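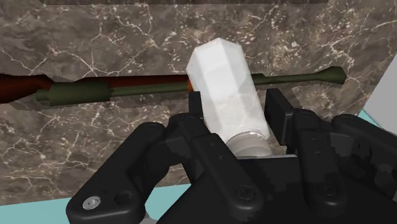

El envase es la parte del producto que el cliente toca antes de comprar, y en esta unidad lo tratamos desde el punto de vista de la forma. Dejamos el material y la etiqueta para las unidades siguientes. Un cuerpo cilíndrico refleja la luz de manera continua. Un cuerpo facetado la reparte por planos: en la botella blanca, las caras centrales y las de la izquierda quedan muy claras y la del lado derecho pasa a un gris pálido, aunque el color de base sea el mismo. Conviene tener presente esa diferencia al elegir un blanco, porque el tono que se aprueba en la carta de color no es el que se percibe en todas las caras.

Unidad 4. Forma y volumen del envase rígido
Asignatura: Diseño de envases I
Profesora: Hema Subramaniam

4.1 Partes de la botella

Usaremos siempre los mismos nombres. Boca: abertura superior. Cuello: tramo entre la boca y el hombro; suele llevar la rosca o el anillo de cierre. Hombro: transición entre el cuello y el cuerpo. Cuerpo: volumen principal. Base: superficie de apoyo. En los ejercicios se descuenta puntuación si se confunden hombro y cuello.

El hombro puede ser recto, caído o redondeado. El redondeado facilita el vaciado y reparte mejor la carga vertical cuando las cajas se apilan. El recto da más superficie útil para el etiquetado, pero retiene producto en el ángulo, sobre todo si es viscoso.

4.2 Facetas

Se llama faceta a cada plano que forma el cuerpo. Las facetas largas, en sentido vertical, estilizan el envase. Las cortas dan un aspecto más macizo y multiplican las aristas.

Las aristas dan rigidez, pero también son el punto donde primero se nota el desgaste por roce en el transporte. En plástico soplado el material llega más fino a las esquinas; por eso no se dibujan aristas vivas y se deja siempre un radio. Para los ejercicios de clase el radio mínimo es el que figura en la hoja de datos del aula virtual.

Un cuerpo de 12 facetas se lee a cierta distancia casi como un cilindro. Con seis u ocho el corte se aprecia bien y todavía queda un plano lo bastante ancho para una etiqueta pequeña.

4.3 Volumen nominal y volumen a rebosar

El volumen nominal es el que se declara en la etiqueta. El volumen a rebosar es el que cabe hasta el borde de la boca. La diferencia entre ambos es la cámara de aire. En el caso Flotley, que vimos en la unidad 2, el nominal era de 92 ml y el volumen a rebosar, de 100 ml. Quien no tenga los apuntes de ese caso puede pedírselos a Sumathi Kandasamy.

Al pasar de una sección circular a una poligonal inscrita en el mismo círculo se pierde volumen. El error más frecuente en las entregas del curso pasado fue mantener la altura y no recalcular.

4.4 Ejercicio

Rediseñar el frasco de loción Sangate con cuerpo facetado, sin cambiar el cuello ni el volumen nominal. Se entrega alzado, planta, una sección por el hombro y el cálculo de volumen. Escala 1:1. Las maquetas son optativas y se guardan en el armario del taller, estante 27.

Fecha límite: 22 de mayo de 2023. La corrección en grupo será en junio, con Areti Kouris.

Lectura para la próxima sesión: Fernandes, capítulo sobre cierres.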